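Lendside Residents' and Traders' Forum
Working group on household and shop-floor automation

Minutes of the meeting held on Tuesday at 6.30 pm, upstairs room, Lendside Library

Present: Nuala Mac an tSaoi (chair), Octavio Acuña (notes), two members from Girunstead Sheltered Housing, one from the Mahlangu café and bakery, one from the hardware shop, one from the tenants' group.
Apologies: the day centre manager, who sent written comments (see item 5).

1. Minutes of the last meeting

Agreed, with one correction. Under item 3 the phrase "will be able to load a dishwasher" should read "may be able to load a dishwasher". Octavio to amend the copy on the website.

2. Matters arising

The letter to the council about charging points in communal kitchens has gone. No reply yet. Carried forward.

The floor-cleaning machine at Girunstead is back from repair. It does the long corridor and the dining room every night. It still stops at the rubber strip by the lift and has to be lifted over by the night staff. The members from Girunstead said that residents are used to it and that it has saved time on mopping, but that moving the chairs beforehand takes longer than anyone allowed for.

3. Report on the Jirnden visit

Nuala reported on the visit to the Jirnden workshop in October. The group had asked to see ordinary chores and not a prepared show. The chores on the day were folding tea towels, wiping a worktop, and putting mugs and coasters in order.

Tea towels: the arm folded flat towels well enough when they were laid out singly. Taken from a pile, it picked up two together several times and had to be stopped. Nuala's view was that a person would have done the whole pile in the time it took to do 6.

Worktop: satisfactory on the open part. It left a border next to anything standing on the surface. The staff said it had been set to keep clear of objects and that this could be changed, at some risk to the objects.

Mugs and coasters: this took most of the afternoon and most of the discussion tonight. The task was to clear mugs from a tray and set each on a coaster, with handles turned the same way. Nuala passed round a print of the work partly done.
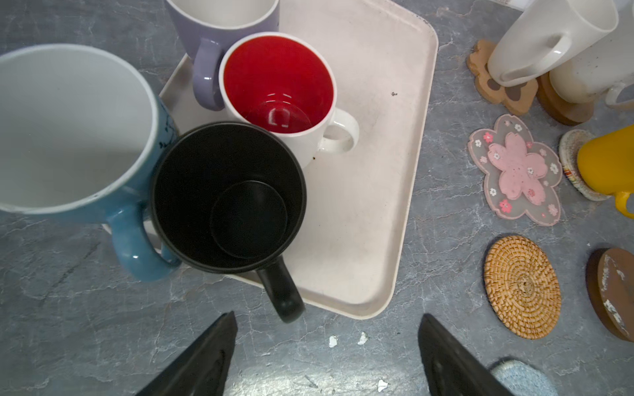
Mugs and coasters at Jirnden, seen from the gripper.

Points made in discussion:

The member from the café said the mugs on the tray were closer together than her staff would put them, but that customers stack and push things together in exactly this way and a machine would have to cope. With the purple mug's handle right up against the red-lined one, she would expect a new starter to move one mug out of the way first. Nuala said that the arm did not plan like that during the visit. It went for whichever handle it rated easiest, and if that failed it tried again from the same side.

Octavio asked whether the black mug was a particular difficulty, being dark inside and out. Nuala had put the same question. Jirnden said dark and shiny surfaces both caused trouble with judging depth, and that they got better results with the lights turned down a little. The café member said she could not turn her lights down at lunchtime.

The hardware shop asked about the coasters. A clear flower-shaped one and a fuzzy blue one would be very different things to pick up. Nuala confirmed that thin flat items were the weakest part of the visit. The arm could push a coaster along the worktop, and it could hold one by the edge if the edge was thick, but it could not reliably get a thin one up off a smooth surface. The rattan type went better than she had expected.

The tenants' group asked about breakages. One mug was dropped a short way and did not break. There was no figure for breakages over a longer period and Nuala had asked for one.

It was noted that a person in the room had to reset the arm now and then. How often this happens matters more to a café or a care kitchen than how fast the arm moves. Agreed that any further visit should record stoppages as well as completed moves.

Action: Nuala to write to Jirnden with thanks and ask for breakage and stoppage records.

4. Cost

Octavio had been given a hire price of 156 pounds a week for a single arm on a stand, with a setting-up charge of 400 pounds. This does not include a person to mind it. The price was quoted by telephone and he would like it in writing before it is passed on to anyone.

The café member said that at this price she would need it to clear and wash up without supervision for a good part of the day, and nothing in item 3 suggested it could. She would sooner put the money towards a second dishwasher. The hardware shop took a different view. Sorting returned fixings into bins is dull, is done at closing time and does not involve anything that breaks, so a slow machine left running overnight might be worth having. Nuala pointed out that screws and washers are also thin flat items, or small ones, and the shop should see it tried before hoping for much.

Some discussion of whether prices will fall. No conclusion.

Action: Octavio to get the quotation in writing, including what happens if the arm is returned early.

5. Written comments from the day centre

Read out by Nuala. In summary, the manager is in favour of machines for floors, laundry trolleys and bins. She is doubtful about anything that handles cups in a room with service users. Making and clearing tea is one of the few jobs that several of them still do for themselves, and she would not want it taken over even if the machine was good at it.

The members from Girunstead agreed strongly – the tea round there is also how staff notice that someone is not well. The tenants' group said that this would not apply to people living alone who cannot manage the washing-up, and the two cases should be kept apart in the report.

Agreed that the report will have separate sections for shared kitchens and for people's own homes.

6. Draft report

The forum has asked for a plain answer on whether machines can do household and shop-floor chores yet. Wording agreed for the draft:

"Floor cleaning, yes, with some help. Moving and placing everyday objects, in part, slowly and with a person nearby. Thin, flat or soft items, not well enough to rely on."

The hardware shop asked for its reservation to be noted, that "slowly" need not be a drawback for overnight work. Noted.

Action: Octavio to circulate the draft. Comments to him by email, please, and not on the noticeboard.

7. Any other business

The upstairs radiator is still stuck on. Nuala to mention it to the library.

The café offered to host a trial on a quiet afternoon if Jirnden will bring an arm over and cover any crockery. To be raised in the letter under item 3.

8. Next meeting

Same room, 6.30 pm, date to be confirmed once the library has its bookings for the new term.

The meeting closed at 8.10 pm.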